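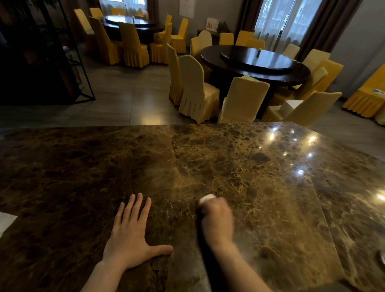
Brown marble is the most forgiving surface a restaurant can buy, and I say that as someone who doesn't trust it. The veins and mottling hide crumbs, rings, dried sauce and most of a bad evening. Stand over the counter and it looks spotless. Crouch until the ceiling lights slide across it and you may change your mind. So when a supplier says a dry cloth is all this stone will ever want, I'd like to see the cloth afterward. A small white one is in use on it, which at least has the decency to show what it picks up. The seam between the slabs is where I'd look first. Polish is easy in the middle of a slab and a good deal harder along a joint.

I run these gallery pages for people fitting out dining rooms, and I've been told more than once that I'm hard to please. Fair enough. The room is the banquet floor at Girard: round tables, glass turntables, yellow slipcovers and a long brown counter that everybody compliments. Huguette Gosselin, who manages the floor, sent me the care notes that came with the stone. They recommend a sealer called Skustelance, to be applied 4 times a year, and promise "100 percent stain protection." I have yet to meet a stain that had read the label.

Her own routine is shorter. Wipe, look from the side, wipe again. She bought one bottle of the sealer in October and says she can't tell the treated end from the other. Neither could I, and I tried for longer than I'd like to admit.

As for the chairs, the full-skirted covers look grand at the door. They also reach the floor, so the hems get whatever the mop leaves behind. Bramik, who made them, call the color "washable gold." Depending on where you stand, it's gold or it's cream. I'd order two spares for every table before I believed the word washable.

A folded paper napkin does the wiping at this point, with a little crumpled wrapper beside it on the stone. Paper is fine for a quick pass, but I wouldn't call it cleaning – it tends to push grease along as much as lift it. My advice is to pick up the wrapper before the next stroke, and to clear the napkins off the chair seats while you're at it.

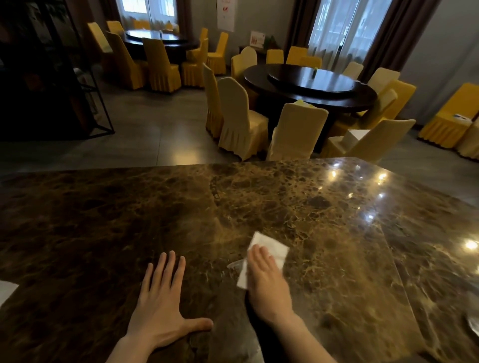 Prices and what I'd skip

The sealer costs more per bottle than a year of decent cloths, so skip it until somebody shows you a side-by-side. Ornaleck sells a stone soap that Huguette likes. I found it ordinary, but it rinses off without a film. The slipcovers are listed under catalog number 1562. Ask for a swatch and wash it 4 times before you order.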